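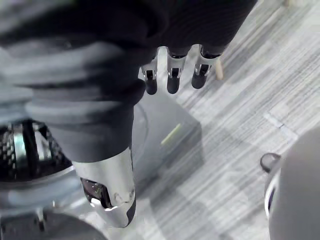
Pultow textile scheme returns with the same promises

Mar 25, 2021

Pultow is to get its clothing collection back, 18 months after the last one was wound up with a lock-up full of jumpers and no clear account of where the rest had gone.

Skolovik, the firm behind the new scheme, says residents will be able to leave clean clothes, curtains and blankets at the old Stenari showroom on weekday mornings. Dark and heavy items are welcome, it says, including the thick knits and fleeces that charity shops often turn away.

The firm expects to take in 4000 kilos in its first year. The previous scheme set itself the same target and recorded 608.

Luminița Marinescu, who is running the project for Skolovik, said the difference this time was the sorting. "Everything gets handled, folded and graded before it goes anywhere," she said. "People want to know their coat has become somebody's coat."

Asked what share would be worn again and what share would be shredded for stuffing, she said it was too early to give a figure.

Ward councillor Gus Mbeki voted against the £337 a month rent subsidy. He said he had read the proposal twice and could not find the name of a single buyer.

"I've got nothing against a folded blanket," he said. "I'd like to see the invoice for it."

Almost 100 households have signed up for bags. Xiomara Thibodeaux, who lives opposite the showroom, has asked for two but is keeping her receipts from last time.

Skolovik has agreed to publish its weights in September. The council has not said what will happen if it doesn't.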